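The Valuation

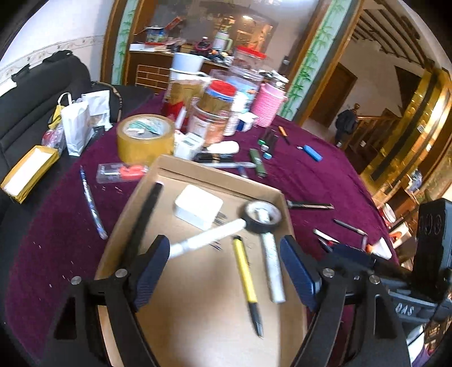
A white marker and a roll of black tape in the cardboard tray, on purple velvet.

Graça Marinho valued the contents of the Arruda house in December, at a flat fee of 4000 dollars. The contract allowed 10 working days. She used two.

Her method was fixed. Each item got a number, a condition grade and a price. Grade 2 meant worn but serviceable. Most of the house was grade 2.

The barometer in the hall read low. She tapped the glass, and the needle didn't move. She wrote "not working" and set the price at nil.

Martim Prata, the nephew, asked her to check it again.

"It was his favourite," he said.

"That isn't a grade."

He signed the schedule on the kitchen bench. At four the rain came in from the harbour, hard enough to lift the gutter. Graça sat in her car with the heater on, took out page one and changed the colour of her ink. She crossed out nil.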